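Product review: Jarman bed sheet, Kevo print, wide size
Household Textiles section, Gravatia Residential Association
Prepared by Siv Brekke. Reviewed by Ingeborg Lindemann.

Scope of this review

The Association supplies bed linen to the furnished rooms in Runder House and replaces it on a rolling schedule. Residents may choose between plain white linen and one printed alternative. The previous printed alternative, a blue stripe, was withdrawn by its supplier in June, and the section was asked to assess a replacement before the autumn order.

The product under review is the Jarman bed sheet in the wide size, in the print sold as Kevo. It was used in 27 rooms. Residents were asked to treat it as they would any other sheet, with no special care, and to return a short comment form at the end of the period. The sheet was judged on appearance, comfort, laundering, and general use of the bed during the day. The last heading is included at the request of residents. In the smaller rooms the bed is the only large flat surface, and it is used for sorting, folding and packing at least as often as the desk.

Price and what is supplied

The sheet was bought as part of a set at 1,279 kroner. The set contains the sheet, a duvet cover and two pillowcases in the same print. The sheet is not sold on its own in the wide size, and this is a disadvantage for any household that already owns covers it likes. The supplier has confirmed that single sheets are available in the narrow size, but the section did not test these.

The packaging is a cloth bag made from the same fabric, closed with a tape. Several residents kept the bag for socks or charging cables. It went through the wash with the sheet without difficulty.

Appearance

The ground is white, printed all over with small pink flowers, tiny dots and scattered bows in magenta. The pattern is small in scale and does not have an obvious top or bottom, so the sheet can be put on either way round. Residents who make the bed in poor light will find this useful.

Opinion on the print was divided. Those who liked it liked it very much, and four forms asked whether matching curtains could be had (they cannot). Those who did not like it found the bows too sweet for an adult's room. One resident wrote that the flowers were acceptable and the bows were not. The section takes no position on the matter beyond noting that plain white remains available and that no resident will be given the print without asking for it.

The colours are clear without being harsh. The magenta is much the strongest of them, and it is the bows that are noticed from the doorway. The flowers and dots are visible only from nearer to the bed, where they have the practical merit of disguising small marks. Residents should not rely on this. A coffee stain was easily seen on the print and had to be treated in the usual way.

Construction

The wide sheet is made with a seam running across it. The supplier's literature does not mention the seam, and the section considers that it should. It is flat and neatly sewn, and at ordinary viewing distance it shows as no more than a faint line. On a bed that has been made squarely it is easily overlooked. Where the sheet has been pulled out of true, the line runs at an angle and is rather more apparent.

Two residents reported that they could feel the seam through light nightclothes. Both found that turning the sheet end for end moved it to a position where it did not trouble them. No seam opened during the test. Hems were sound on all sheets returned, apart from one that had been caught in a bed frame and torn. The frame has since been seen to.

Comfort

The fabric is smooth and of medium weight. It was a little stiff on first use, and residents are advised to wash it before putting it on the bed. After the second wash it had softened to a degree that most found agreeable. It does not slip about on the mattress. It creases, as sheets of this kind do, and anyone who dislikes a creased sheet will need to iron it or take it from the line promptly.

There were no complaints about warmth. The test ran through the mild part of the year, however, and the section would wish to see the sheet in use over a winter before saying more.

Laundering

Each sheet was sent through the house laundry, and the set kept back by the section was washed 17 times at the temperature given on the label. That sheet was then compared with an unused one from the same delivery.

The white ground held up well. The pink of the flowers had faded very slightly and could be told from the new sheet only when the two were laid side by side. The magenta had not changed to any degree we could see. No colour was transferred to other items, though the section continues to advise that a printed sheet should be washed by itself the first time.

There was some shrinkage in the length. It was taken up entirely in the first few washes and did not continue. On a standard mattress the remaining fabric was enough to tuck in at both ends. On the deeper mattresses fitted in the top-floor rooms it was barely enough, and in nearly 2 hand's breadths of spare fabric at the foot there was little left to hold the corner. Residents with a deep mattress should ask for plain linen, where a longer size is stocked.

Drying time was the same as for the plain sheets. The sheet may be tumble dried on a low setting.

The bed as a working surface

This part of the review drew the most comments. A number of residents fold their laundry on the bed, and a sheet that drags, bunches or sheds fibre on to dark clothing makes a dull task longer.

The Jarman sheet did well. It stays reasonably flat while garments are moved about on top of it, provided that it has been tucked in on the far side. No fluff was found on dark jumpers or on navy work trousers after the first wash. Clothes in plain, muted colours are easily told from the print, and residents sorting olive, brown and grey garments said that they had no trouble seeing where a sleeve or trouser leg ended. Items that were themselves white or pink were another matter. A pair of pale ankle socks was mislaid on the bed for some time and was found when the sheet was stripped.

The following points on folding trousers were collected from the comment forms and are given here for new residents.

Lay the trousers along the bed, with the waist towards the pillows. A pair laid across a narrow bed will hang over the side and pull itself off.

Bring one leg over the other and smooth from the waist down. Soft cloth tends to form long folds down the leg, and these should be dealt with before the trousers are halved.

Check the waistband. It often rolls over on itself in the dryer and will leave a ridge if it is folded in that state.

Fold in half, and in half again for a shelf, or in three for a drawer.

Residents are reminded that damp clothing should not be left on the bed, whatever the linen. Irons must not be used on beds under any circumstances. An ironing board is kept on each landing and may be taken into rooms until 10 in the evening.

Comparison with the plain sheet

The plain white sheet remains the cheaper choice and is available in more sizes. It has no seam in any of them. For hard use, and for guest rooms, the section would continue to choose it. The print is the better of the two for residents who intend to stay for a year or more and would like the room to look less like a room that has been issued to them. It is also the more forgiving between washes, within the limits already described.

Against the old blue stripe, the Jarman sheet is softer and keeps its colour better. The stripe was easier to put on straight.

Findings

The sheet is recommended for purchase as the printed alternative, for standard mattresses only. The section has written to the supplier to ask that the seam be mentioned in the product description and that the wide sheet be offered separately from the set. A reply on the second point is expected before the order is placed, and the order may be reduced if the reply is unfavourable, as many rooms already have serviceable duvet covers.

Residents who took part may keep their sheet or exchange it for a plain one at the linen store. Sheets offered for exchange should be washed first and returned in the cloth bag, if the bag has not been put to other use.

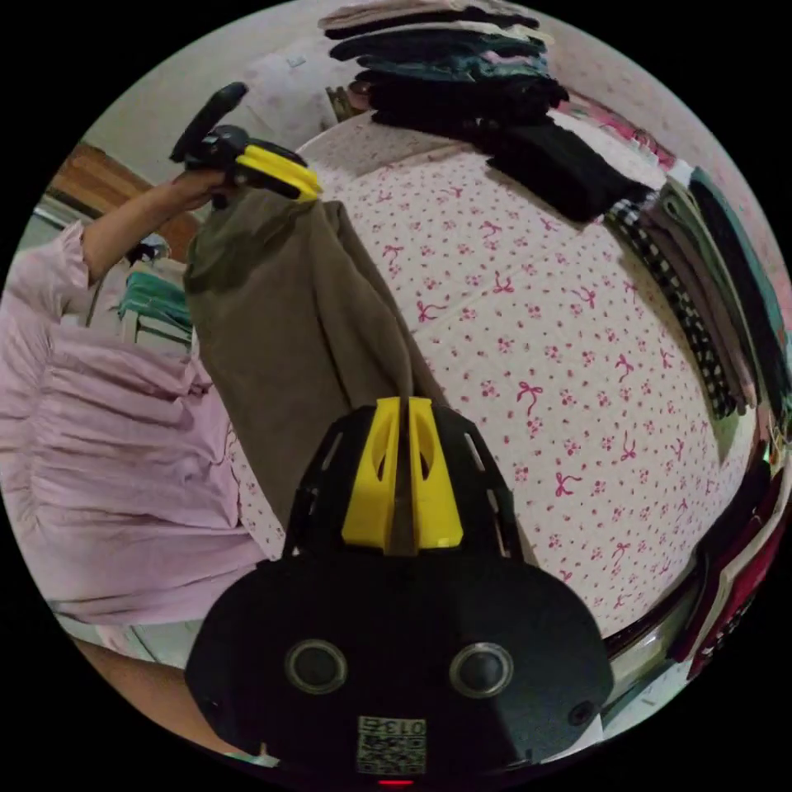 Exchanged sheets in good condition will be held as spares for the rooms that have chosen the print. Requests for the printed linen may be left with Siv Brekke at the linen store, giving the room number and the depth of the mattress.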